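Plokbridge Fruit Words, readme

Hi! So this folder is my word list for what people in and near Plokbridge call their fruit. It began as a note on my phone (my aunt says "easy peeler" for every small citrus there is, and I got curious) and now it has 1079 entries, which is a bit silly but I love it.

Each row has the word as spoken, my best spelling, the fruit it means, and the age band of the speaker. I left out full names and streets. If you need the audio, sorry, I only kept it for 14 speakers.

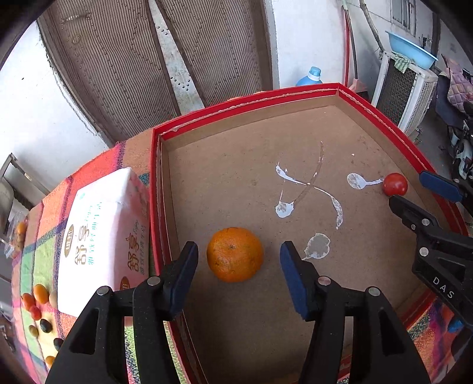
Róisín Ní Mhurchú: Could you split "mandarin" and "satsuma" into separate rows? My family would never swap one for the other, and the merged row hides that.

Good point, and I've done it! The old merged row is still in the file called citrus_old, so anything you built on it won't break. I also fixed the spelling column, where I'd been mixing "clemmie" and "clemmy" with no system at all.

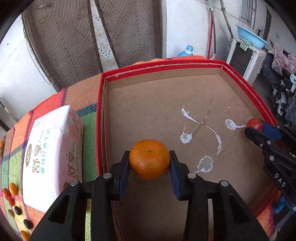 Mandarin, stem scar near the top.

Things I know are wrong: the over-70 band is thin, with just 40 rows, and most of those are apple words from one very talkative afternoon. Plum words are a mess too. Bijan Ghorbani is going through them with me in December, so please hold off on plums until then.

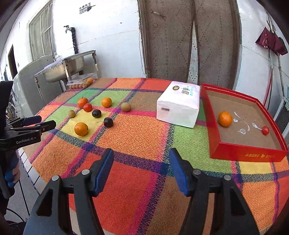

Collside Dialect Club, word lists group

You can use the list for anything you like, just say where you got it. The file is plain CSV with tabs (I know, I know, I named it before I changed it) and opens fine in any spreadsheet. New words go to me or to Parisa Ansari. Send the word, what it means and where you heard it, and put "fruit" in the subject line so I can find it again.

Last tidied 17th November.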